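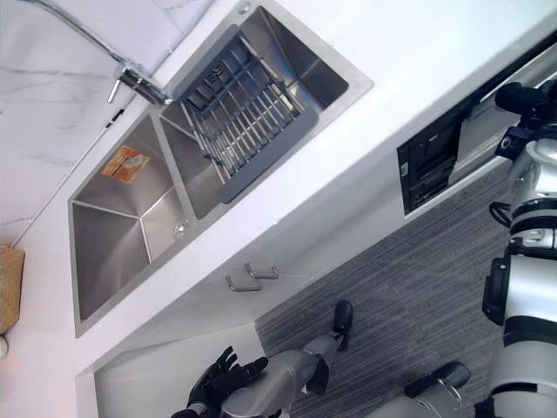
Photo: Melletti kitchen bay, Trelix home chores guide

Section 7: Setting up a sink job

Can a robot do the dishes yet? Parts of the job, yes, and it's a great one to try! A double sink asks for reach, balance and a gentle grip all at once.

1. Clear both basins. A wire drainer rack can stay in if it sits steady.
2. Peel off any stickers left on the steel. The camera may take them for something to pick up.
3. Stand the robot facing the sink and open the Hesine app. Choose Kitchen, then Double Sink.
4. Let it look over the counter, faucet and cabinet handles for 40 seconds.
5. Start with 2 plastic cups. Move up to plates once those go well – it's a real thrill when they do.

Note: Carpet tiles are fine to stand on. Set the floor type to Soft so the feet adjust.

Caution: Keep the hands away from running water. Washing is still your job for now, but racking and unloading are coming along nicely.

Caution: If code 724 shows, press Stop and move the robot back before trying again. Bar handles can catch a finger.

For glassware, see the Cronin grip settings in the next section.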